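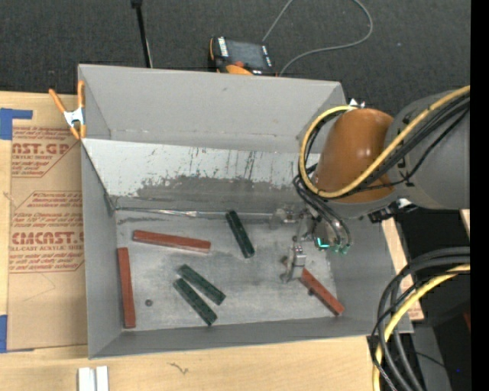 Diplomatic Practice, handout for session 6
National days and the receptions that go with them
Tutor: Leena Tuominen

Last time we left the ambassador of Cistdale waiting for a reply about flags. Assume the reply has come and we can move on to the guest list.

A national day reception looks like a party and is budgeted like one. For the mission it is a yearly census of its friends. Who came, who sent a deputy, who sent flowers and who sent nothing will all be written up the next morning by a third secretary with sore feet.

Choosing the date
Most states use independence, unification or a monarch's birthday. Missions may hold the reception on a different day if the real one falls in a religious holiday or in the hottest part of summer. A December date is a mixed blessing: everyone is in a good mood and everyone is somewhere else.

Invitations
Send them 24 days ahead. Earlier and they get lost, later and they look like an afterthought. The host government's protocol office is told first and names its guest of honour, usually a minister. You may hint. You may not choose.

The receiving line
Head of mission, spouse if there is one, defence attaché, deputy. Anyone further down the line should be doing something useful near the door. With 1000 guests and one handshake each, the sums are unkind, so keep conversation to a greeting and a name. Guests with a grievance about visas will try to raise it here. Steer them gently towards the consul, who has been warned.

Speeches
Host anthem first, then your own, in most capitals. Check local custom. Two speeches, the ambassador's and the guest of honour's, and neither should mention fish quotas. The Grudgate reception in our reader (page 14) shows what happens when one does.

Precedence
Ambassadors rank by the date they presented credentials, so the smallest state in town may well go in ahead of the largest. This is the dean's whole claim to fame and should be respected.

Reading for next time
Esi Ansah's chapter on toasts. Cempaka Raju's is optional, but shorter and ruder.

Seminar task
Yuzuki Honda and Adi Entili will present a seating plan for a dinner at which two of the guests' governments don't recognise each other. Everyone else should bring objections.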